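4. How the forecast was reported

4.1 The forecast and its release

The Flustanau water bill was published in August with a forecast from the assembly's finance office. The forecast covered the first five years of the new charge. It gave a central figure for what the bill would raise and a separate figure for what it would cost to run, and it set out in an annex the conditions under which either figure would change. The annex was longer than the forecast itself. It came out as a separate file, and the press notice did not link to it.

We begin with the release because much of the later disagreement between outlets can be traced to it. The press notice led with the net figure, the amount raised less the cost of running the scheme. The finance office did not use the net figure in its own summary. It appears there only in a table, with a note saying that it leaves out the cost of replacing mains pipes, which the bill required but did not fund. A reporter who worked from the notice would have met a scheme that paid for itself. A reporter who worked from the summary would have met two separate sums and a warning.

4.2 Material and coding

We collected 80 items from the Jenby Courier, the Durnard Post and the evening bulletin of Sandhu Radio. An item is a news report, a bulletin segment or a signed analysis piece. Letters, cartoons and leading articles were left out, as were agency reports printed without change. Radio segments were transcribed from the station's archive. Where the same report ran twice with small edits we kept the later version, except when the edit removed a figure, in which case both were kept and linked.

Items were coded by 2 coders working apart. Olga Garrido coded the whole set and the second coder was drawn from outside the project. The coders recorded which figure came first, who it was credited to, whether any condition was attached to it, and which speaker was quoted straight after it. They did not judge whether an item was fair. We tried a fairness code in the pilot and dropped it, as the coders' answers followed their own view of the bill too closely to be of use.

Disagreements were settled by discussion. Most concerned credit. Phrases such as "official figures show" or "the bill is expected to" give no source, and the coders differed on whether the source could be taken from an earlier sentence. The rule we settled on was strict: a figure counts as credited only if its source is named in the same sentence or the one before.

4.3 Which figure led

The net figure led in most of the items. This was true of both newspapers, though for different reasons. In the Courier it tended to appear in the opening sentence as a plain statement of what the bill would do. In the Post it more often appeared as a claim made by the bill's sponsors, with the running cost following in the next paragraph. Readers of either paper would have come away with the same number in mind but with a different idea of whose number it was.

Sandhu Radio was more mixed. Its short news segments used the net figure with no condition attached. Its longer segments, which were usually interviews, began with the running cost and left the presenter to bring in the rest. The station's length limits probably explain some of this. A short segment has room for one sum, and the net figure is the only sum in the notice that can be given alone without seeming to leave something out.

Few items in any outlet mentioned the mains pipes. Those that did were nearly all signed analysis pieces, and the fullest of them, a Post article of 3000 words, appeared after the first vote. That article set out the annex in some detail and explained why the finance office had not added the pipe cost to its own total. It was not followed up in the paper's news pages, where the net figure continued to be used in the same form as before.

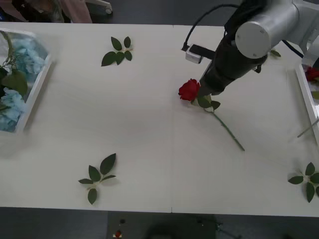 The use of the word "independent" needs separate comment. The finance office is staffed by permanent officials and reports to the whole assembly, and outlets called it independent in a good share of the items. The word was nearly always placed beside the net figure. Since the office did not put that figure forward in its summary, this gave the press notice an authority that belonged to a different document. We found no sign that any reporter intended this. The more likely route is that the notice quoted the office's table, the table was correctly described as the office's work, and the note under it was lost when the figure was copied from one report to the next.

4.4 What opponents were asked

Once the net figure had been stated as fact, reports had to explain why some members still opposed the bill. The usual form was a question put to an opponent by a presenter or, in print, a linking sentence from the reporter. In the Courier the linking sentence often suggested that cost had been the opponents' main complaint and that the forecast had now answered it. Opponents quoted in these items spoke mostly of other things: the way the charge would be collected, the position of tenants whose landlords paid the bill, and the wait for meters in hill villages. Cost appeared in their remarks, but usually as doubt over whether the forecast's conditions would hold.

The question and the reply therefore did not meet. An opponent asked why the bill was too expensive would say that the meter programme had slipped in the past, and the report would end there, without saying that the meter programme was one of the conditions in the annex. To a reader who had not seen the annex the reply would look like a change of subject. To one who had, it was a direct answer.

Supporters were questioned in a different way. They were seldom asked about the forecast at all, the figure having been given already in the report's own voice. They were asked instead when the charge would begin and what households would see on their bills. These are sensible questions, and the answers were useful to readers, but they take the forecast as settled. In the radio interviews this difference was clearest in the order of questions. Supporters met their first question about cost late, if they met one at all, while opponents generally met it first.

We should be careful about what this shows. The Post's editorial line was against the bill and the Courier's was for it, so a difference in tone between them was to be expected. The pattern in questioning, though, held in both papers. It follows from the choice of leading figure more than from the paper's own position. When a Post item led with the running cost, the questions to opponents turned to the conditions, and supporters were asked to defend the figure. The same happened in the few Courier items built in that way.

4.5 Corrections and later use

The finance office issued a short clarification repeating the note on mains pipes. It was dated December 4, 2021, well after the first vote. The Post reported it in a brief item on an inside page. Sandhu Radio mentioned it in a bulletin and returned to it in an interview with the office's head of forecasts. The Courier did not report it in the period we studied, though a later analysis piece gave the running cost and the pipe cost side by side.

None of the outlets attached the clarification to earlier online reports. Searches for the bill by name continued to return the early items first, so the net figure stayed in easy reach for anyone coming to the subject later. Members used it in the second debate, on both sides, and in several cases credited it to the newspapers. The reports of that debate then quoted the members.

4.6 Limits

The set is small and covers a single bill in a single region. It leaves out social media, where much of the argument took place, and regional television, whose archive was closed to us. The transcripts do not record tone of voice, and a presenter's question can be friendly or hostile in ways that words on a page do not show. We also cannot say what readers and listeners took from any of the items. The survey described in Section 5 deals with part of that gap, but it asked only about the net figure and did not test whether people knew of the note beneath it.

Figure 2. Robot arm above a white table with artificial flowers and leaf sprigs.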